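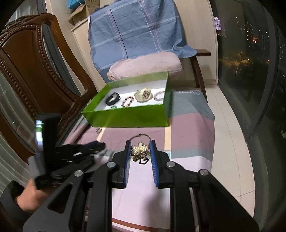 Ornamented band with the gold-toned flower, green box behind.

In-ear monitors: low end disappears halfway through the set

I sing in a five-piece that plays small theaters and the occasional outdoor stage. We moved to wireless in-ears last fall. The mix sounds right at soundcheck. Four or five songs into the show, the bass and kick thin out in my ears and I start singing sharp. The front-of-house engineer hears no change in the room. If I push the left earpiece in with a finger, the low end comes back for a few bars and then goes again.

Setup: Vetora receiver on my belt, universal-fit earpieces with the medium silicone tips, monitor mix sent from the desk on a stereo aux. Fresh batteries every show. I wear my hair up with a band, and the cables run down the back of the neck.

What I have tried so far: raising the bass guitar 5 dB in my mix (muddy for the first songs, still thin later), swapping left and right receiver outputs, and a different belt pack borrowed from our guitarist. The next show is at the Wattanapong on a Monday and we get 15 minutes for a line check, so I can't do much testing there. Is this a tip problem or a mix problem?

Posted by dmarsh_alto

Prasert Thongdee

It is a seal problem. Low frequencies in a sealed earpiece depend on the ear canal being closed. When the seal leaks, the response falls off from the bottom up and the upper mids stay where they were, so the mix sounds thin and a little harsh. Your finger test already confirmed it. If the fault were in the transmitter, the pack or the desk, pressing on the earpiece would make no difference.

Singers get this more than drummers do. The canal changes shape when the jaw opens, and silicone slides once there is sweat on it. On a wide open vowel you can lose the seal completely.

In this order:

1. Change the tips. Try foam, one size larger than your silicone. Compress the foam, insert with the mouth open, and hold it for 15 seconds while it expands.

2. Route each cable over the top of the ear and tighten the slider behind the neck. Leave slack below the slider. With no slack, every turn of the head pulls on the earpiece.

3. Check that your hair band and clips are not sitting on the cable. If the cable is trapped in the hair, it moves when the hair moves.

4. Put the bass boost back to zero before you judge any of this. With a good seal, 5 dB extra is too much and you will turn the whole pack down, which then hides the vocal.

Test at home with a track you know. Sing along with the jaw wide for an entire song. If the kick drum drops out on the open vowels, go up another size or get custom molds made. Customs for singers are usually taken with a bite block so that the impression is of an open jaw – ask for that when you book, as some clinics skip it.

Also check pack volume. People with a leaking seal tend to creep up over a set, and two hours of that is hard on your hearing.

Riku Mizuno

Agree with the above on foam. One addition: look at the wax filter on the left side. A partly blocked filter mostly dulls the top end, so it isn't your main fault, but if one side is quieter you will keep reaching for it and breaking the seal. I change mine every 24 shows.

For a short line check, have the engineer recall your scene from the last show and only adjust vocal level.

stolano_fan

Had the same thing. Went back to wedges. No problems now.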